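On the Worktable, and the Things Kept Upon It

Entry 226

Readers of these pages have asked on several occasions for a fuller account of the worktable, which has been mentioned here in passing but never treated on its own. The present entry is intended to supply that account. It also sets down the arrangements for small round articles, a category that has given this household more difficulty than any other and that was handled badly in the earlier entry on drawers.

The table came into my possession in December, when the workroom was cleared and the old drop-leaf was given up. The drop-leaf had served well for meals and poorly for everything else. One leg was short, the center seam collected crumbs and thread, and any round article placed near that seam would sooner or later be found on the floor. I had repaired the seam twice with wax filler. The second repair lasted until the heating was turned on.

The replacement was purchased from Namesen, a secondhand dealer in Kurtuluş, where I had gone to inspect a bookcase. The bookcase proved too deep for the wall. The table stood behind it with a carton of lampshades on top, and the price was agreed before the lampshades had been fully removed. Delivery was made on the following morning by two men and a handcart. The stairs presented no trouble, although the landing did, and the paint on the newel post still bears the mark.

The surface is beige and cream in a marble pattern, with gray and tan through it and, in certain places, a faint green. I had resolved beforehand to buy a plain top. A plain top shows what has been put down on it, and that was the whole of my reasoning at the time. The pattern was accepted as a condition of the price, and I record here that my objection to it was sound in part. A gray button, a short pin, or a clear bead will disappear on this table for an entire evening. Articles in a flat, even color are found at once. Pale pink and light blue do particularly well, and the practice of this room has gradually shifted toward them wherever a choice of color is offered.

The top is also glossy. Under the ceiling lamp it returns a hard white spot, and the position of that spot depends on the position of the chair. I have tried a paper shade, a weaker bulb, and a runner of undyed linen laid across the right side. The shade helped somewhat. The runner was withdrawn after a week, since small things slid beneath it and stayed there.

Care of the Surface

The table is wiped down at the close of each session with a damp cloth, and then with a dry one. No polish is applied. A polish was tried in the first month, on the recommendation of the dealer, and it left a film in which every fingertip was recorded. Removal of the film took the better part of an afternoon and a quantity of dish soap.

Hot vessels are not permitted on it, and tea is taken at the windowsill. Glue is used over a tray. The rule concerning glue was adopted after an incident with a picture hook, and the evidence of that incident may be felt, though not easily seen, near the far left corner.

The Question of Small Round Articles

Anyone who keeps a worktable will know the class of object that is meant. It includes lids, caps, tokens, spacers, covers, coasters of the smaller kind, and discs that have plainly come off something and will be wanted again when the something is found. They arrive singly. They have no natural home in a drawer, where they work their way to the back and lie flat under the paper. They cannot be stacked with confidence when their sizes differ only slightly.

The first arrangement in this room was a set of jars from Pirari, bought for the purpose and labeled by size. It should have succeeded. The jars were handsome and the labels were legible, and for several weeks every round article in the apartment was accounted for. The difficulty lay in getting anything out. The mouth of each jar was narrower than its body, and a disc that had gone in on its edge would settle flat at the bottom and decline to come up again. One was obliged to tip the jar over the table and sort through the entire contents in order to recover a single piece. The jars now hold dried beans, a duty they perform without complaint.

The second arrangement was a compartmented case in the Elow pattern, with a hinged lid and 9 divisions. I used it from the new year until the hinge gave way. Its divisions were square, and a round article pressed into the corner of a square division is surprisingly difficult to lift, particularly with cold hands. The case has been retained for screws.

The third arrangement, currently in force, dispenses with divisions altogether. A shallow round stainless-steel dish is kept on the table. Discs go into it while the work is in progress, and they are returned to a cloth bag when the work is finished. The dish is low enough that a hand may enter from any side, and its inside is polished, so that nothing placed in it can be overlooked. It was bought for the kitchen and was never much used there. It cost 4 lira at a clearing sale, and I have not owned a better piece of equipment.

Certain procedures have been settled by use, and I give them in the order in which they were adopted.

A disc is picked up by its edge. If it has a tab, it is picked up by the tab. Pieces lying flat on a smooth surface are awkward to raise, and the temptation is to drag them to the edge of the table and catch them as they fall. This was my own method for years, and the floorboards have kept a good many of the results.

Discs of differing color are set down apart from one another until it has been decided where they belong. The larger goes down first.

When the dish is empty, it may be stood up on its edge to clear space on the tabletop, provided that it has something to lean on. It should not be stood up during sewing.

Nothing is put away while the telephone is ringing.

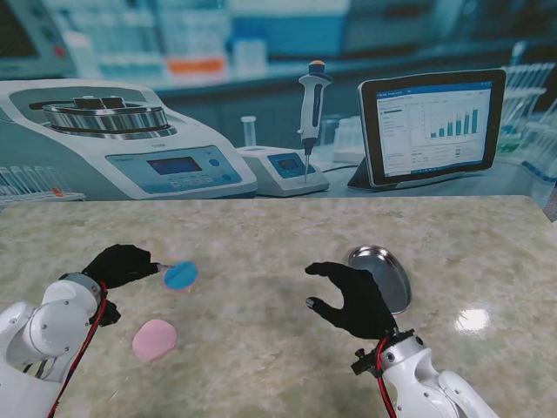

Ilgın Akgül writes that the dish is a sound choice but that the cloth bag is a mistake, since everything gained by laying the discs out in the open is lost again when they are tipped together in the dark. She keeps hers on a tray with a raised lip, under a dish towel, and claims to have mislaid only one in the past year. She asks further whether a marble pattern does not tire the eyes, having lived with such a counter in her mother's kitchen and been glad to see the last of it.

Both points deserve a reply. As to the first, a tray was considered and would be preferable in a room with a free shelf at table height. This room has no such shelf, and the bag hangs on the door. I am nevertheless prepared to test her method for the remainder of the season, with the light-blue and pale-pink pieces under the towel and all others in the bag as before. The findings will be reported in a later entry.

As to the second, I find that the eye does tire of the pattern in the first hour and afterward ceases to attend to it. The green is the exception. It was not noticed at the time of purchase and has been noticed on most days since.

This entry was begun in April 2020, and the long hours then spent indoors account for its level of detail. The bag held over 100 articles when it was last emptied and aired. A portion of these could be matched to their proper objects, among them the cap of the bathroom scale and a cover belonging to the radio, which had been running without it for longer than I care to state. The rest have gone back to the door.

Correspondence concerning tray dimensions is welcome. Correspondents are asked to state whether measurements were taken inside or outside the lip.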